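Small Sorting: An Interview with Mortimer Kincaid

Last updated: July

Mortimer Kincaid has been running the supply room at Osine for 14 years. The company rents one floor of an old print works and has 33 people on it, most of them still fond of paper. When I asked him what he wanted to talk about, he said paper clips.

"People think you buy a box and that's the end of it," he said. "You buy a box and it's in somebody's coat pocket by lunch. Then it's in the mug with the dead pens. Twice a year I go around and collect what's loose, and it all goes in one bag."

The bag gets tipped out in one of the orange booths along the back wall, which were put in for phone calls. Kincaid likes them for sorting. The table is long and pale, so a clip shows up against it, and the panels keep the noise down. Sorting clips is noisier than you would expect - they scrape.

His method starts with the gold ones. There are always more of them, and taking them out first makes the pile smaller in a hurry. They go in the left box. Green and blue wait.
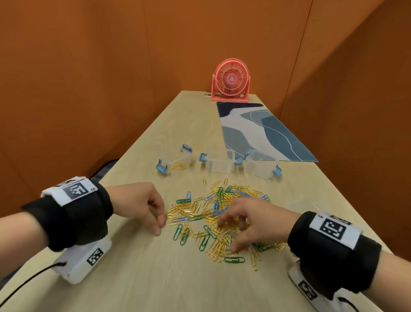 Hugo Guillot would do it the other way around. He would pick out the blue first, then the green, and whatever was left on the table would be the gold, already sorted with no work done. He said as much when I stopped at his desk later on, and added that he had told Kincaid so more than once.

Kincaid has heard it. "It's fine if you're careful," he said. "But the blue ones are hooked into the gold ones. You pull out a blue and you get four gold hanging off it. So you're handling the gold anyway. I'd sooner handle it once."

He doesn't shake the pile or spread it with the side of his arm. He says both make the tangles worse. He pinches at the edge, where the clips are thinnest, and works in toward the middle. If two clips won't come apart he leaves them and goes on to the next. Bent ones go in the metal recycling.

I asked why he bothers with color at all, when the clips all hold paper the same way. He said Osine uses the colors. Gold is for anything ordinary. Green means a set of papers has been checked, and blue means it is going back to the person who wrote it. The system came over from Singhal, the firm he worked for before, and it has lasted longer than two filing programs.

"If I put out a mixed dish, people take whatever's on top," he said. "Then I've got a report with a green clip on it that no one's checked." 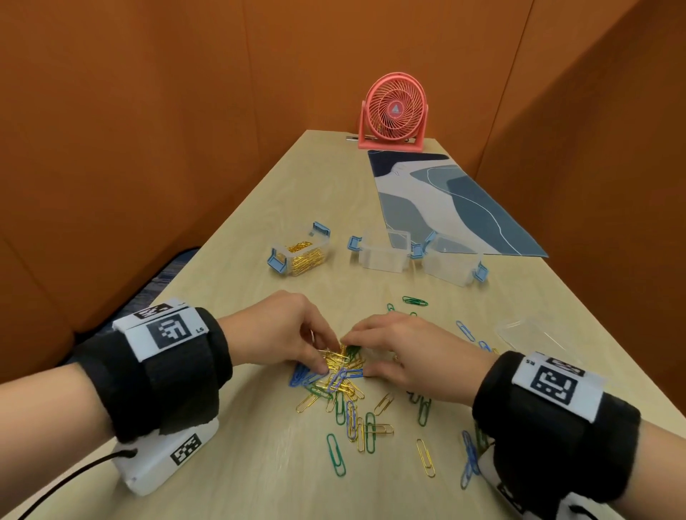 Three clear boxes with light blue latches, the gold clips going in the left one.

The boxes are the part he is happiest with. Before them he used envelopes, and before that a muffin tin from the kitchen, which somebody wanted back. He wanted clear sides so that he could see what was running low from the doorway, and latches on the ends because a push-on lid had once come off in the elevator. That was a box of 272 clips, he said, and he knows the number from having picked them up.

He takes the lids off before he starts and lays them flat to one side. It saves fumbling with a latch while holding a handful of clips. His one complaint is that a clear lid is hard to find again on a light table.

He gives himself 50 minutes for a full bag. If it isn't done by then he closes up the boxes, puts what remains back in the bag and comes back after three, when the booths are usually free. He doesn't listen to anything while he does it. He tried the radio and found he was putting green in with the blue.

I asked whether he had considered buying new clips each time and throwing the strays out. He had priced it, and it wasn't much money. "It's a perfectly good clip, though," he said. "It's been on one report."
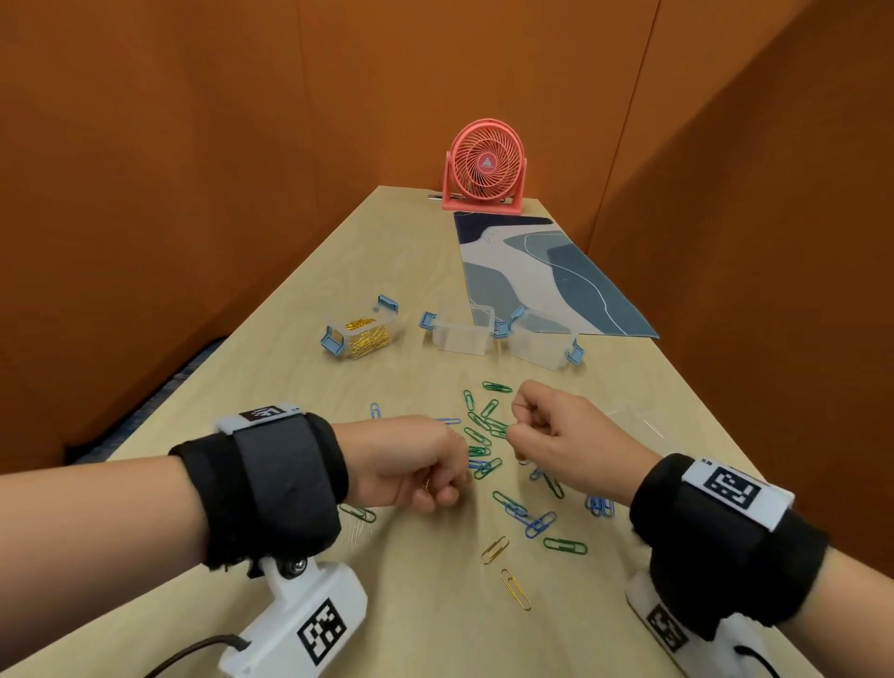 Where the boxes go next

When a sort is finished, the three boxes go on the second shelf of the supply room, in the same order they had on the table, gold on the left. Kincaid doesn't label them. He tried printed labels and they covered the side you look through.

A small dish of each color goes out by the copier, and he tops up the dishes in the morning before anyone is in. He keeps the dishes small on purpose. Guillot thinks they should be bigger, and the two of them haven't settled that either.

Binder clips are next. Those are in a drawer, all sizes together, and he hasn't decided how many boxes he'll need.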